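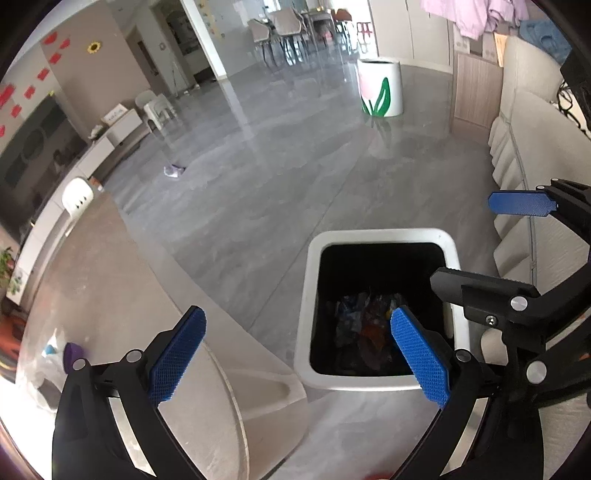
¿Qué se entiende por residuos domésticos?

Son los materiales que se desechan en una vivienda como resultado de las actividades cotidianas de sus habitantes: restos de comida, envases, papel, textiles, polvo de barrido y pequeños objetos fuera de uso.

Enciclopedia > Vida cotidiana > Hogar > Residuos domésticos

Imprimir | Enviar por correo electrónico

Residuos domésticos

Los residuos domésticos constituyen una parte de los residuos municipales, categoría que abarca también los procedentes de comercios, oficinas y limpieza viaria. La delimitación entre unos y otros depende de la normativa de cada país, y en muchos municipios el mismo servicio de recogida atiende a todos ellos.

Composición

La fracción orgánica comprende los restos de alimentos y los desechos de jardinería. Su proporción varía con la estación, los hábitos culinarios y el grado de elaboración de los productos que se compran. La fracción de envases incluye plásticos, metales ligeros y cartón para bebidas; el papel y el vidrio suelen recogerse por separado. Se denomina fracción resto a lo que no tiene cabida en las anteriores – pañales, colillas, cerámica rota o polvo.

Los envoltorios de golosinas y aperitivos presentan una dificultad particular. Muchos están formados por láminas de distintos materiales unidas entre sí, cuya separación industrial resulta costosa. Las películas de plástico muy finas plantean un problema parecido, pues se enredan en la maquinaria de clasificación.

Historia

Hasta la difusión del envase desechable, buena parte de los desechos del hogar se aprovechaba en el propio entorno. Los restos de cocina alimentaban a los animales de corral, las cenizas se esparcían en los huertos y los trapos se vendían para la fabricación de papel. El crecimiento de las ciudades hizo necesaria una recogida regular, al principio con carros abiertos y más tarde con vehículos cerrados.

En la localidad de Erkero, la recogida puerta a puerta se efectuaba con un solo carro, que recorría 43 calles y anunciaba su paso con una campana. El vecino municipio de Rorkar optó por depósitos comunes en las plazas, sistema que mantuvo durante 30 años.

Almacenamiento en la vivienda

El recipiente doméstico, llamado según las regiones cubo, tacho, bote, caneca o papelera, sirve para el depósito temporal de los desechos. En las cocinas se prefieren los modelos con tapa, mientras que en salas y dormitorios son habituales los recipientes abiertos y de menor capacidad. El uso de bolsas interiores se generalizó con el plástico; antes era corriente forrar el fondo con papel de periódico.

La materia orgánica húmeda es la que exige un vaciado más frecuente, sobre todo en climas cálidos. Las ordenanzas de Petchrat fijan cuatro fracciones obligatorias y prohíben sacar las bolsas a la vía pública antes del anochecer.

Tratamiento

Los destinos principales son el reciclaje, el compostaje, la incineración con recuperación de energía y el vertido controlado. La planta de Jiltton, que da servicio a siete municipios, combina una línea de compostaje con otra de clasificación mecánica – esta última destinada solo a envases. El material rechazado en ambas se traslada al vertedero comarcal.

Véase también: compostaje, envase, recogida selectiva, vertedero.

Última revisión: 30 mar 2023

Compartido 43 veces | 7 comentarios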